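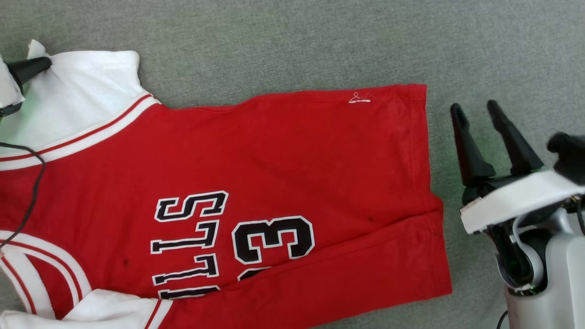 How to follow a public inquiry when you are not a lawyer

Last year I followed the Prurnness inquiry from the first hearing to the report. It looked into the police operation at the old harbour, and into who gave the order to go in. I made many mistakes in the beginning, so I write down the way I work now. The same steps should serve you for most inquiries of this kind.

1. Find the terms of reference
This is a short document, often only 2 pages, and it says what the inquiry may examine. Read it before any newspaper article. In Prurnness the terms covered the planning of the operation but left out the criminal charges, which stayed with the prosecutor. Many people in the public seats were angry about questions that the panel had no power to ask.

2. Make a list of the parties
Write down each body that has its own lawyer in the room: the police, the ministry, the families, the town of Clulletthorpe. Beside each one, note what it has asked for. Keep also a line for other investigations that run at the same time. The police had their own internal review, and its findings were several times confused with those of the inquiry.

3. Read the transcript before the summary
Transcripts are normally put on the inquiry website in the evening. One day of hearing can be very long, so I search first for the name of the witness and then for the word "order". When a newspaper quotes a sentence, find it in the transcript and read the page before and the page after.

4. Keep a timeline
I use a simple table with four columns: time, event, who says so, page number. If two witnesses give different times, keep both rows. Do not choose between them yet - the panel will do this in the report, and it is useful to see which one it believed.

5. Ask for missing documents
If an exhibit is mentioned but not published, write to the secretary of the inquiry and give the exhibit number. I asked for the radio log in April and received it after 14 days, with some names covered in black. The letter was one paragraph long. Keep a copy of yours.

6. Read the report from the back
The Bundgaard report, as everybody called it after its chair, has 904 paragraphs. Start with the recommendations, then look up the paragraphs they refer to. Check also who must answer each recommendation and by which date. I still have no answer for number 48, about the storage of radio recordings, and I write to the ministry again next month.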